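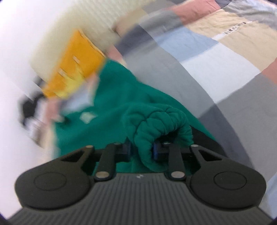
Last changed: 16/08/2025 by Retno Tambunan

Workshop notes > Grippers > Comparing two sets of finger tips on cloth

This page explains how we compare finger tips for the hand-held gripper when the objects are clothes. I wrote it after Iñaki Aranda asked me for the third time which tips he should mount, and I could only answer with a feeling. Now we have a procedure, and it takes one afternoon if the clothes are already prepared.

We compare the Nusov tips and the Hegyi tips. Both fit the same links, so the rest of the gripper stays the same during the test. If you change also the opening width or the camera settings, you will not know what made the difference.

What you need

- the hand-held gripper, with its camera mounted and charged
- both sets of tips and the small key for the pins
- clothes with at least one thick part, such as a cuff or a waistband, and one thin part
- a bed or another soft surface
- a sheet of paper with two columns

Please use a real bed with a real cover. In January we made the first comparison on a hard table and both tips looked equally good. On a bed the garment sinks a little when you push on it, and the tips can take the bedspread together with the garment. A patchwork cover is useful for this test. When the bedspread is being pulled, the lines between the patches bend, and you notice it in the recording even if your hand did not feel it.

Step 1. Mount the first tips

Open the jaws fully before you remove the pins. Put the tips on, close the jaws slowly by hand and look at the gap from the front. The two inner faces should meet at the same height. If one is higher, loosen it and begin again, do not try to correct it by bending.

Step 2. Put the garment down

Drop it from the height of your elbow and leave it as it falls. It is tempting to make it flat. We did this in the beginning and the results were too good. Other clothes can stay near it on the bed, only not on top of it for this test.

Step 3. Grasp the thick part

Come from above with the jaws half open, one on each side of the fold. Close until the cloth stands up between the tips, then stop. A gathered band should make an arch, as the green one does in the photo at the top. Check that you hold only the garment, and look especially on the side which is turned away from you.

Lift slowly to the height of your shoulder, wait 3 seconds, and lower. Write one mark for a good grasp. If the cloth slides out, or if the bedspread comes up too, write a zero.

Step 4. Grasp the thin part

Do the same with a single layer in the body of the garment. You will need to pinch more, and the tips will touch the bed. Do not press with your whole arm. Let the weight of the gripper do the work.

Step 5. Repeat and change tips

Make 20 grasps on the thick part and the same number on the thin part. Then change the tips and repeat everything with the same clothes. The person who writes the marks should not be the person who holds the gripper.

Step 6. Look at the recordings

Move your hand more slowly than feels natural. When the gripper turns quickly, one side of the picture becomes streaks while the gripper itself remains sharp, and for a moment you cannot judge what the cloth is doing there. I look at the frames just after the jaws close. If those frames are too blurred to judge, I repeat the grasp and cross out the first mark.

Name the folder with the tips first and the garment second, for example nusov_green. The Ilex viewer sorts by the first word, so the two sets stay separate.

Which tips we use now

For thick bands I could not find a difference which matters. For thin cloth I prefer Hegyi, but they took the bedspread more often when Iñaki was holding the gripper, and he presses harder than I do. For the Burstead recordings we stay with Nusov until somebody with a lighter hand has repeated step 4.

If you do the test with wool, please send me your sheet. I have not tried it.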